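Hudside Bench Help > Grippers and end tools > Hand-held

Hand-held parallel gripper: one finger lags on thick cloth, width readout drifts

Asked 1/8/26
Tags: finger linkage, pivot pins, pads, width encoder, soft goods

We have two hand-held two-finger grippers, used as a left and right pair. Same model, bought together. The left one has developed a fault that only shows on thick cloth.

With nothing between the fingers it closes evenly and the pads meet in the centre. On a tea towel it is fine. On a fleece throw or anything with a deep pile, the right finger stops early and the left one keeps travelling until the pads are visibly out of parallel. When I let go, the fingers come back to full open but the width readout does not come back to the number it started from. The error builds up over a session. The counter was at 2,613 closes when I pulled it off the job, and the pins have never been touched.

Done so far:

Swapped the pads left for right. No change.
Blew out the linkage with low-pressure air. A fair bit of lint came out of the centre bars. No change.
Tightened the pivot screws on both fingers. This made it worse, and the fingers now feel notchy near closed.
Re-zeroed the width encoder at fully closed. Good for a dozen grasps, then off again.

Pads are the Statby soft type, glued on. The other gripper has the same pads and a similar number of closes and behaves properly.

Is this a linkage problem or an encoder problem? I would like to avoid sending it back, as the Skinside repair desk is quoting several weeks.

3 answers

Answer 1 (score 2)

Encoder. Had the same thing. Replace the encoder board and redo the zero.

Comment: A bad encoder won't stop one finger short of the other. The asker has a mechanical fault and possibly a second one.

Comment: Fair enough. Mine was only drifting, the fingers were even.

Answer 2 (accepted, score 14)

Linkage first. The drift is probably a result of it, so leave the encoder alone until the fingers run square.

On this style of tool each finger hangs on an outer bracket and an inner bar, and both sides are driven from one centre block. With no load the return spring takes up the slack and everything looks even. Put a thick, springy load between the pads and any difference in pivot friction or play between the two sides shows up. Tightening the pivots has added friction, which is your notchiness. Those screws are meant to retain the pin. They are not a clamp.

What I would do, in this order:

1. Power off and unplug. Mark the fingers L and R on the inside with a paint pen. They look identical and they will have worn differently.

2. Back off every pivot screw a quarter turn and work the fingers by hand through full travel. If the notch goes away, good. If it stays, you have a bent bar or a burr on a pin and you can skip to step 4.

3. Hold the body still and rock each fingertip across the closing direction. Compare against your good gripper. A small amount of movement is normal. If one side rocks clearly more than the other, the pin or its bush is worn.

4. Take the pins out one at a time and put each one back before starting the next. Look for a polished band on one side of the pin. Lint packs in behind the bush, where air from outside won't shift it. A wooden toothpick and isopropyl will get it out.

5. Dry film lubricant only. Oil or grease holds fibre, and on fleece work you will be back where you started in a week.

6. Refit the screws with low-strength threadlocker. Run them in until they just touch, then back off slightly until the finger falls under its own weight. Leave overnight.

7. Check the zero last.

On step 7, do not zero on bare pads squeezed hard. Soft pads compress, and the closed position then depends on how hard you happened to be pulling. Use a spacer. We use a piece of 50 mm aluminium bar as the reference at the open end and a strip of shim at the closed end, and write both readings on tape stuck to the handle. On our unit the reading on the bar is 542 raw counts. Yours will be different. What matters is that it reads the same before and after a session.

If you end up needing pins, Okoro sells a pin and bush kit that fits ours with no reaming. Measure yours before ordering, as there were two lengths.

Comment (asker): Step 2 cleared the notch. Step 3, the right inner bar rocks about twice as much as the left. Ordering pins. What interval do you use for the clean?

Comment: Every 2,000 closes on cloth, by the counter. On boxes and hard goods we go a lot longer.

Answer 3 (score 6)

Agree with the accepted answer. One addition, on how to test it afterwards.

Closing on a block tells you very little about this fault, because a block gives both fingers a hard stop. Test on the load that showed the problem. A bulky fleece bunched up into a column works well, lifted well clear of the surface, with one gripper first and then with both if you run a pair. Watch the heights of the two upper pivots against each other as the jaws load up.
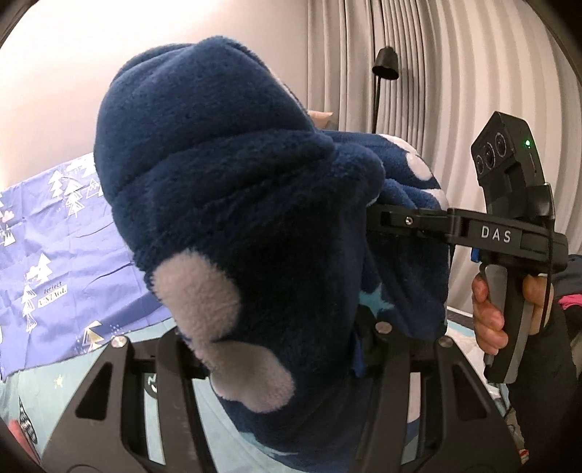
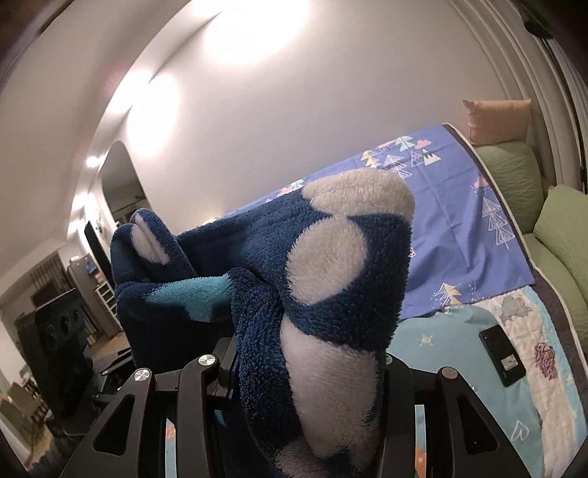 Do ten lifts with the fold in the middle of the pads, then ten with it near the tips. Tip loading is the harsher test and will bring out a worn inner bar that looks fine at mid-pad. Note the open reading after each set. If it holds for the first set and moves in the second, suspect the bush at the finger end before the one at the body end.

Also check that the sensor cable isn't being dragged. On a pair, a short loop can pull on the tool at certain wrist angles – it feels a lot like a stiff finger. Give it enough slack to turn the wrist right over, and tie it to something other than the linkage.

Glued pads: if one has crept even slightly along the finger, the pads will meet crooked on thick material and nowhere else. You swapped yours so they have been off recently. Worth putting a square across them.

Comment (asker): Pads are square. The cable was tight on the left unit, so I have re-routed it. Will report back when the pins arrive.

Comment (asker): Pins and bushes in, right side only. Fingers even on the fleece, mid-pad and tips. Open reading came back the same after both sets. I had to do step 6 twice, as the first time I left the right screw too tight.

Comment: Do the left side as well while you have the kit. It has the same number of closes on it.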